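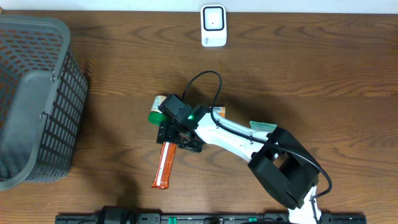

**Notes to accompany the Zemarthorpe visit – Unit 4, Handling of Mixed Goods**

Read these before the session on grasp planning. The visit in May covered the packing demonstration at the Zolley open day. The afternoon talk on conveyor safety is covered in a separate handout.

## 1. The station

The demonstration used a table-mounted arm working over a wood surface, with a gray plastic basket at the left. Goods lay directly on the table with no tray or fixture. A second arm is mounted on the same side of the table. The task, as given by the Stiva engineers, was to transfer each item to the basket in any order.

Note the cable. It runs outside the arm, with a high arch at the wrist and a wide bow near the elbow. Slack of this kind is needed for wrist rotation, but it adds volume that the collision model has to include. Several groups left it out of their sketches.

## 2. Item types

- **Long flexible wrapper.** The orange-red package under the gripper is of this type. It lies nearly vertical as seen from overhead, and the fingers are at its upper end.
- **Small cylinder on its side.** The container with the green lid. It can roll, so finger closure should be across the axis and centered.
- **Small box.** The orange one beyond the forearm. Easy to grip, hard to see from a fixed camera when the arm is extended over it.
- **Thin packet.** The green one near the elbow, with the same occlusion problem.

## 3. Grasp point on long packages

A grasp at one end leaves most of the length unsupported. The free end swings during transfer and may catch on the basket rim. A grasp near the middle reduces the swing but needs more clearance on both sides of the package. Stiva's default planner scores clearance first – compare this with the Vaughan method from week 3, which scores distance to the estimated center of mass.

## 4. Figures from the talk

| Quantity | Value |
|---|---|
| Recorded transfers, all stations | 3,400 |
| Of these, flexible wrappers | 1,423 |
| Transfers between gripper inspections | up to 1,000 |

The failure rate by item type was not given. Do not estimate it from the table.

## 5. Questions for the write-up

1. Which items should be moved first if the camera is fixed? Consider what the forearm hides.
2. The basket walls are open lattice. What effect could this have on a depth sensor?
3. Sketch the swept volume for one transfer, with the cable included.

Two pages maximum, sketches extra.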